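4. Collecting the demonstrations

4.1 Why we gave up on the arm for a while

Our first plan was to do everything by remote control. I'd sit at the desk with two leader arms, the Tornik pair would copy me on the other side of the room, and the recordings would pile up nicely. They did pile up, only very slowly, and when I watched them back I could see myself waiting for the robot in every single one. You move a bit, you stop, you check the screen, you move a bit more. A policy trained on that learns the stopping just as keenly as it learns the moving (Section 6.3 has the embarrassing plots), and plates are a bad thing to hesitate over once they're in the air.

So for the kitchen tasks we switched to hand-held grippers, one for each hand, with a camera riding on each. The person showing the task simply does the task. There's still a cost – you've only got two fingers per hand and they're wide, flat and a bit stupid – but the timing is a person's timing, and that was the bit we wanted. We kept remote control for a smaller set of episodes, which we come back to in 4.5.

All the kitchen work was done at the Brurkham site, on real worktops with the usual clutter left on them. I was in two minds about the clutter. Dorian Hervieu wanted bare counters first and mess later, and his argument was a fair one: if the policy fails on a bare counter you at least know what it failed at. But we had tried that the previous July with cups, and the cup policy fell to bits as soon as somebody put a bottle behind the cup. This time the bottles stayed.

4.2 What a demonstration looks like

The task family I'll talk about most is plate handling. The demonstrator is given a starting layout and a goal ("the small one on the mat", "all of them stacked", and so on) and then has a free choice of how to get there. We don't script the grasp. Figure 3 has a view from the gripper camera with the pads just above the rim of a rose-patterned plate on an orange-red cloth, two more plates leaning on a yellow mat to the left and steel bowls over on the right.

Figure 3. Approach to a flat plate, seen from a hand-held gripper. 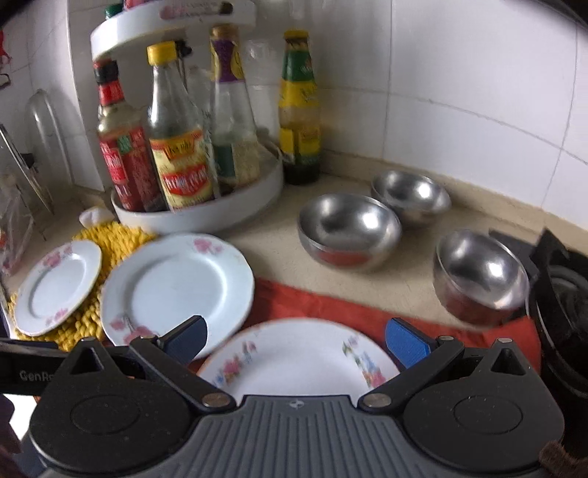 A plate lying flat turned out to be the hardest thing we asked for. There's very little underneath it to get a finger into, so people invent tricks, and they invent different ones. Solène Vidal presses one pad down on the rim so the opposite side lifts, then catches the lifted side with her other hand. Apolline Hamel drags the plate towards herself until it overhangs the edge of the worktop. Blandine Marty pinches straight across it and trusts to friction, which works for saucers and for very few other things. I use whichever one I saw last, I'm afraid, and you can tell from my episodes.

We argued for a good while over whether to tell everyone to use the same trick. The case for doing so is obvious, as mixed strategies are murder for a policy that averages. In the end we let people carry on in their own way and labelled the strategy afterwards, from the video, using four tags: press, drag, pinch and other. The tag goes in as a conditioning input during training and is left out at test time for half of the runs. If I were starting again I'd have "other" split into at least two, since it swallowed everything done with the help of the cloth. Pulling the cloth to bring a plate nearer is a perfectly sensible thing to do and I wish we'd been able to search for it.

Leaning plates are much kinder. One edge is already up, there's a gap behind, and most people just take hold of the top of the rim and go. The soft mat helps too, as the plate can settle into it a bit when it's put down at an angle, though it also lets the plate slide if you let go too early. We asked demonstrators to keep hold for about a second after contact. Half of them forgot, and we left those episodes in.

4.3 Two hands at once

With both grippers in play each camera gets to see the other hand as well as its own fingers. I had expected this to be a nuisance and it was, for a week or so. The early version of our tracker in the Jodik recording software treated anything black and moving as part of the gripper it was mounted on, and whenever the second hand came near it would politely lose its mind. Solange Masson fixed that by masking each gripper's own body with a fixed template (it never moves relative to its own camera, so the template is the same all the way through) and letting everything else be treated as world.

Once the masking was in, seeing the other hand became useful. A policy that gets only its own wrist view can still work out where its partner is from the picture, at least when the partner is in view, and in our ablation this mattered more than the shared pose signal did. Figure 4 is a case of it, with the second gripper coming in from the right and a saucer partly hidden behind it and the nearer pad. Cases like that are the ones I care about, where the thing you might want to pick up is half covered by the very hand that might want to pick it up.

Figure 4. The second gripper in view, with plates on a mat and cloth and condiment bottles behind.
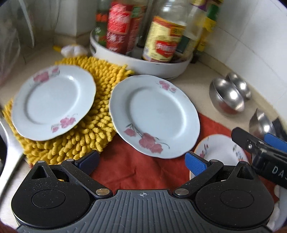
How the two hands share the work differs a lot from one person to the next. Some demonstrators are very strict about it and keep the left hand for holding and the right for moving. Others swap halfway through without noticing they've done it, and when you ask them afterwards they'll swear blind they didn't. We don't mirror the data to balance things out. We tried, but the worktop isn't symmetrical and neither is anything standing on it, and a mirrored label looks very odd indeed to an image encoder that has been pretrained on proper ones.

Handovers needed a rule of their own. If both hands are touching a plate, who's got it? We went with whichever gripper closed more recently, which is crude, and gets the press-and-catch trick wrong for a few frames each time. Nothing downstream seemed to mind.

4.4 Sorting and throwing away

By the freeze on April 20, 2025 we had 2,231 plate episodes from hand-held recording. Each was looked at by one of us at double speed, and by a second person if the first one had doubts. I did a good many of these in the evenings and got rather fond of the spice bottles.

We threw an episode away if the tracker lost a hand for longer than a second, if the demonstrator stopped to talk, or if the two recordings couldn't be lined up in time. We did not throw it away for clumsiness. A missed grasp followed by a second go is worth having, as the robot is going to miss too and needs to have seen what comes next. Drops were kept when the plate landed on something soft and the person carried on, and cut at the moment of release when they didn't. Dorian disagreed with me over the cutting and would rather have kept the lot. His version of the training set, with the drops left whole, is in the appendix, and does a shade better on stacking and a shade worse on everything else.

For testing we held back 400 episodes, picked by layout so that no held-back arrangement had a close cousin in training. Picking by episode would have been easier and would have given us much prettier numbers. Neighbouring episodes often share everything down to the fold in the cloth, and a policy that has learned the fold hasn't learned much.

One thing I'd flag for anyone doing the same is the lens. The view is very wide and straight lines bend in it, so the grout between the wall tiles curves across the top half of the picture. We train on the raw image and leave it curved. Undistorting costs you the edges, and the edges are where the other hand first turns up. The robot carries the same camera in the same spot, so at least it's wrong in the same way.

4.5 Remote control as a top-up

The hand-held data has a hole in it, and the hole is the robot. A person's wrist will happily turn in ways that the Tornik arm can't, and their elbow gets out of the way without being told. Replaying the recorded paths on the arm, we found a steady trickle that couldn't be followed, mostly low, sideways approaches to flat plates. We could have dropped them. What we did was to re-record the same layouts by remote control, roughly 42 of them, with Blandine at the leader arms – she's far more patient than I am and doesn't do the stop-and-check thing nearly so badly.

These went into the mix at a fixed share of each batch. We tried a few shares and the results hardly budged between a tenth and a third, so we settled on a fifth and left it alone. Below a tenth, the policy starts asking for the impossible wrists again. Above a third the hesitation creeps back in, and you can spot it from across the room, the gripper hanging over the plate as though it has forgotten what it came in for.

Pad wear is the last thing worth a mention here. Pads get shiny and lose their bite, and a demonstrator makes up for it by squeezing harder without thinking. The arm doesn't know to do that. We now swap the pads on the robot whenever we swap them on the hand-held pair, and we note the swap in the Jodik log, so the two sets age together. We started doing this late, and the earliest sessions have no pad record at all. Section 5 treats them as unknown.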